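Getting a scroll bar to follow the keyboard

Okay, so your list form in Jilletti scrolls fine with the mouse, but press the down arrow and the highlight wanders off the bottom! Mine did that with 646 rows, and I got tired of it fast.

Open the form, click the list and set KeyPreview to True. Then go to the KeyDown event and add one line - List1.TopIndex = List1.ListIndex - 4.
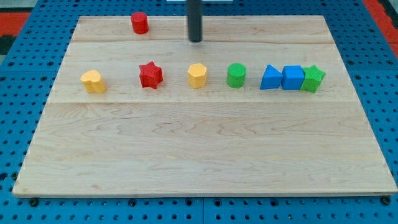
Light wooden board on a blue pegboard table

Check for a negative number first or you'll get an error on the top rows. If it flickers, put a Timer on the form with the Interval at 60 (I tried 200 and it felt sleepy).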